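Equipment money, again

March. Started after breakfast with the quotes spread out and did not get up until nearly noon. 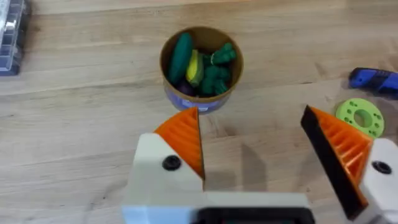
The question is still whether to buy a second arm this year or spend the money on keeping the first one going. I had more or less settled on the second arm last month. Then the Trolteck quote came back and the arm itself was fine, what I had budgeted, but the controller is now listed separately and so is the mounting plate. Delivery is on top of that. I wrote it all out on one sheet and it doesn't fit, even if I leave the camera off.

Pumer will sell me a refurbished one. They were quick to answer, which I liked, but the warranty is short and they want payment up front. I asked whether the joints had been replaced or only tested and got a polite reply that didn't say. Have asked again.

So this afternoon I went through the small things instead. Fingertips are the main one. I print the orange ones here and the filament costs next to nothing, but each tip takes time and I have been counting my time as free, so the budget has been wrong from the start. Valtitz sell ready-made soft fingers at 167 a pair. I would want 2 pairs, one on and one in the drawer. Against that, black grip pad comes in a pack of 50 strips for 70, and I already have the screws. Printing wins for now, but I have put a line in for a better printer nozzle and a line for my hours, so at least I can see them.

The toy vegetables can stay as they are. I had a line in for a proper set of test objects and have crossed it out. Corn, cucumber, broccoli and aubergine are different enough in shape for what I need before the summer, and if I want something harder I can look in the kitchen.

Other lines added today: spare cable, a second emergency stop, a decent set of drivers. Also a new table top at some point — the planks are all right but I would like something plain and matt under the work. That one can wait until next year.

Wrote to Tilahun about leasing. Their terms run for a fixed period with servicing included, and I can't tell from the leaflet whether the gripper counts as part of the arm or as an accessory. If it's an accessory, I can keep my own fingers on it and the lease starts to look sensible. If it isn't, I would be paying for one I won't use.

Stopped at half past five. Nothing ordered except the grip pad. Need to ring Trolteck before their quote runs out and find out if the plate can be left off, as I could probably get one cut locally.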